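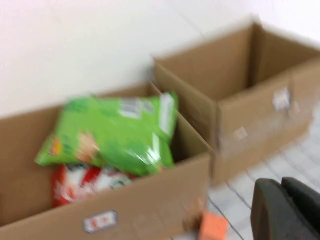
Figure 1. Two open cardboard boxes on the tiled floor of our work room. A green snack bag lies on top in the left box.

Packing Snacks in Reused Cardboard Boxes: A Small Study for the Student Food Shelf

Report by Annick Moulin and Mahlet Assefa
Course: Practical Logistics, Festcombe College
Submitted Oct 5, 2025

1. Introduction

The student food shelf in Festcombe gives packaged food to students who live in the two residence halls, Westus and Riviere. The food arrives in the main building and must be carried to the halls in boxes. In August the shelf stopped buying new boxes, and now it uses the ones that the shops nearby give away. These boxes have many different sizes. Some still have flaps and some do not.

Our teacher asked each pair of students to choose a small packing problem and to study it with simple methods. We chose the snack boxes. Students who carry them had complained that bags of chips and similar products came to the hall crushed, and that it was difficult to know what was inside a box without taking everything out. We wanted to answer two questions. In which order should light bags and heavier packages go into an open box? And is it better to sort by kind of food or by weight?

2. Materials and place

We worked in a room on the ground floor with white walls and a tiled floor. There was no table big enough for two boxes, so we packed on the floor, with the boxes side by side and touching. This has one advantage that we did not expect: when the second box stands against the first, the first does not slide when you push a package down into it.

The boxes were plain brown corrugated cardboard. We preferred open boxes for this study, so that we could see the contents during the whole test. The larger box in Figure 1 is of the type we call "large" in this report. It has a small white label on the front panel. We left old labels on the boxes and wrote our own numbers with a marker on the bottom, where they did not disturb the people who use the boxes later.

The food was of two groups. The first group was light bags, filled with air, such as chips and puffed corn. The second group was firm packages, for example crackers in cartons and the short pasta from Pastano, which the food shelf receives in quantity. Glass and cans were not included, because they travel in crates.

3. Method

We packed 66 boxes in total. Of these, 30 were packed in mixed order, in the way the students did it before, which means that each package goes in as it comes to the hand. The other 36 were packed by a rule. The rule has four steps:

Put the firm packages on the bottom, with the flat side down.
Fill the holes at the side walls with small packages.
Lay the light bags flat on top. One corner may rise over the rim, but not more than one.
Do not press the bags down.

After packing, one of us carried the box to Westus and the other one carried the next box to Riviere. The way to Riviere is longer and has stairs. We changed the route after each box, so that each of us walked both ways the same number of times. In the hall we opened no bags. We looked only at the outside and wrote down if a bag was burst, if a carton had a broken corner, and if something had fallen out on the way.

In total 705 packages were carried. We weighed the boxes only at the beginning, with a kitchen scale, and we stopped this after the first day. The scale was too small for the large boxes and the numbers were not reliable.

4. Results

In the boxes with mixed order we found most of the damage. The typical case was a light bag under a pasta package. The bag did not always burst, but the content was broken into small pieces, and this could be felt through the plastic. Of all damaged packages, 70 percent came from mixed boxes, although there were fewer of these boxes.

In the boxes packed by the rule the damage was mostly to cartons. The corners were pushed in when the box hit the handrail on the stairs to Riviere. We think this has nothing to do with the order of packing.

Bags fell out of the box only on the stairs. It was always a bag that lay high, with more than one corner over the rim. After we added the sentence about corners to step three, it happened one more time, and in that case the box was too full.

The second question was about sorting. We asked the students in the two halls which box they found easier to use. They liked boxes where the front of the top bag could be seen from above, so that they knew the product without touching it. They did not care much about the weight. One student in Westus wrote that she would like all the sweet things in one box and all the salty things in the other. We tried this with the last boxes. It worked well with the large boxes, but in the small ones there was too much empty space and the packages moved.

5. Problems during the work

The bags are slippery, and when two of them lie on each other, the top one moves easily. We tried a sheet of newspaper between them. It helped a little, but it costs time and the paper has to be thrown away in the hall, so we do not recommend it.

A box without flaps is easy to fill and difficult to stack. We could not put a second box on top of it, and for this reason each person could carry only one. With flaps it would be possible to carry two small boxes, if the light bags are not too high.

Packing on the floor is tiring for the back. After an hour we had to take turns, one kneeling at the boxes and one bringing the packages.

6. What we suggest to the food shelf

Use the four steps from section 3, and hang them on the wall in the packing room. Keep the large boxes for snacks and use the small ones for pasta and other firm packages. For the way to Riviere, take boxes with flaps whenever there are some, and close them before the stairs. Lay the top bag with its printed front up.

We would also like to repeat the test in winter, when the path outside is wet and the cardboard becomes soft at the bottom. Our data were collected in dry weather only.

7. Division of work

Annick Moulin made the packing plan and wrote sections 1 to 3. Mahlet Assefa kept the damage list, talked with the students in the halls and wrote sections 4 and 5. Section 6 was written together. The complete damage list is kept in the course folder and can be read there.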